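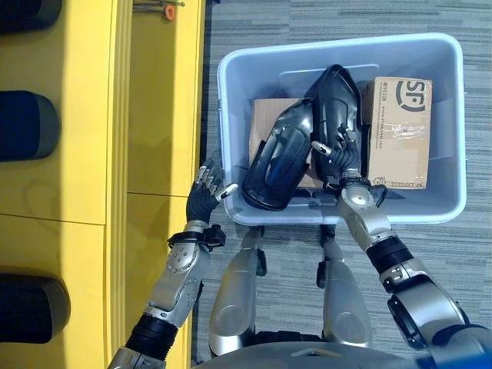
When the members of the Brellard workshop voted to build a humanoid, most of them had never built anything with more than one motor. Zdenka Yordanov had repaired sewing machines for a living, and she was the one who asked the practical question first: what will it do on a Wednesday evening, when people come in tired from work and want to see something move?

The answer was sorting and putting away. It is modest work, and it suits a machine that was put together from parts bought second-hand, parts cut in the workshop, and two hands which cost more than everything else together. The group calls the robot Stan. The name was written on the first box of screws, and it stayed.

I visited in June, and I spent most of my first hour looking at wrists. A strap goes around each one, and the cables run close to it. Yordanov told me that the wiring has been redone more times than the software. "A cable does not forgive you," she said. "If it is too short, it pulls. If it is too long, it catches on the furniture and then you have an expensive evening."

The furniture received the same attention. The shelving is bright yellow, and the lower shelf has shaped slots, so every pad has its own place. For a person this is only tidy. For Stan it is a great help, as a hand that comes a little wrong to a shaped slot can still finish well, while on a flat shelf the error stays.
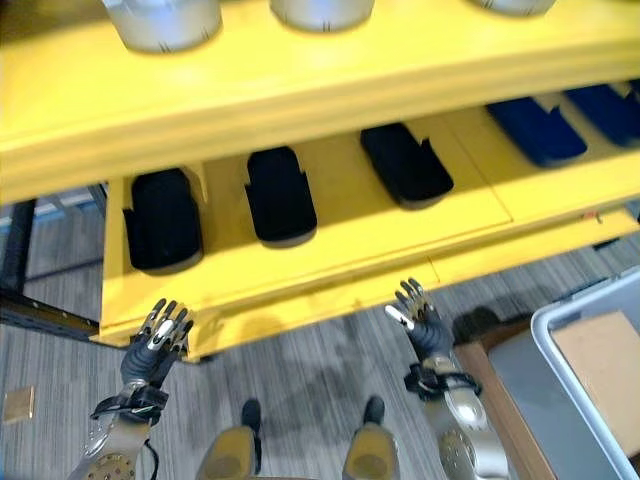 Why did the group give the robot hands with fingers and not a simple gripper?

The members wanted one tool that could hold a carton, a soft pad and a curved shell without a change of parts. It made the control harder, and they accepted this.

The control program is named Endau, and it is the part which divides the members. It began as 40 lines that opened and closed one finger. Now it has 2,028 lines, and Yordanov would like it to be shorter. She keeps a paper notebook of every change -- date, joint, reason -- and she asks the others to do the same, with mixed results.

Curved plastic is the present subject. A shiny shell has no flat side, and the fingers must close around an edge. The members practice this with the bin on the carpet, where a dropped part does not break. They have set the arms to 60 percent of their speed, and any change to this must be agreed by two people.

A second machine, Kamari, exists so far as drawings and one elbow. The elbow was on the bench when I left, and Yordanov was looking for a screw that fits it.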